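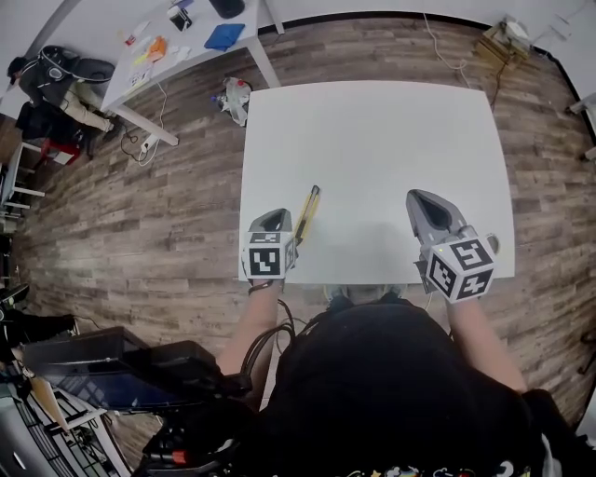
Can visitors try the hand-held grippers on the demonstration day?
Once the opening talk is over, any visitor aged 16 or older may take a turn at the table, one at a time, with a host standing by.

Section 7. Running the gripper table at an open day

This section is for hosts at the Omstead site. It covers the table where a person works two hand-held grippers to record a task for the Zoltier arm to learn from. Fitting and charging are in Section 4. Read 7.3 before you promise a visitor anything.

7.1 Before the doors open

1. Set the white table square to the room and leave space to walk on every side.
2. Wipe the marker cubes with a dry cloth. A thumbprint on a black square can cost you a whole recording.
3. Check each jaw by squeezing it fully shut and letting go. If it sticks, swap the gripper. Don't oil it.
4. Run the cables back along the forearm and down towards the body. Leave enough slack for a full reach across the table.
5. Start the Kamel recorder and wait for both cubes to show as found. The supplier says this takes 30 seconds. Allow longer.

Note: The sales booklet says the table is ready "in moments". It has yet to be ready in moments at Omstead. Start well before the first group.

Caution: Power strips and loose cords stay on the floor at the side of the room. Visitors look at the table and not at their feet, so keep them off that side.

7.2 Giving the demonstration

1. Put one object on the table. A utility knife is fine for the host's own run, blade in. Use the foam block for visitors.
2. Stand close to the near edge with both grippers over the tabletop and the jaws pointing away from you.
3. Press Record and hold still until the tone.
4. Pick up the object, move it, set it down. Go slower than feels natural.
5. Keep the cubes turned so that the head camera has a view of them. If your own arm covers one, the recorder will guess, and it guesses badly.
6. Press Stop before you put the grippers down.

Note: If the track drops out, say so and start again. Don't talk over it. People notice.

Caution: Never hand a visitor a gripper while the knife is on the table.

7.3 What to tell visitors

Visitors will ask whether the robot has learned the job. Tell them what you know. One person moving one object is a recording, and a recording is a long way from a robot that can do your packing.

The Simidham visit in April was told that 300 recordings would be enough for the pick-up task. We had 528 by the end and the arm still missed the block when it was turned sideways. Give both figures if asked. Please don't repeat the claim on the poster that the system "learns like a child". We have asked for the poster to be changed.

If a visitor wants to see the arm repeat a task, use the task it was set up for, with the object in its usual spot. Tell them that is what you are doing.

7.4 Closing down

1. Stop the recorder and check that the last file has a length greater than zero.
2. Unplug the grippers at the recorder end first.
3. Close the knife and put it back in the drawer.
4. Write every failed run in the log, including the ones you would sooner forget.

For lost tracking that a restart doesn't fix, see Section 9.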